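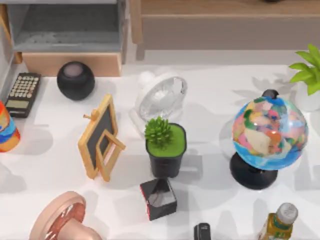
Progress report to Rokstead, November
Prepared by Benedicta Asamoah

The remote-control demonstrations are behind plan. The grant calls for 1,000 by the close of the second phase. Jomar and Eduardo can drive the simulated arm well enough now, but I would not yet call what they record good teaching material. The cluttered tabletop is the hard case. Picking up the calculator with the fan and globe left in place took Eduardo 15 tries before he had 5 we kept.

Vandirura's sales pitch was that anyone could learn the hand controller in an afternoon. Ours needed two weeks, and Jerome Padilla still overshoots when he reaches past the easel. The policy trained on our first batch copies his overshoot faithfully.

I am also doubtful about the success figures Pandey sent us. Their tables held 2 objects. We have asked for their raw recordings and have had no reply.

Next month: rerecord the calculator task, start on the succulent pot, and hold off on the second controller license until Rommel has checked the logs.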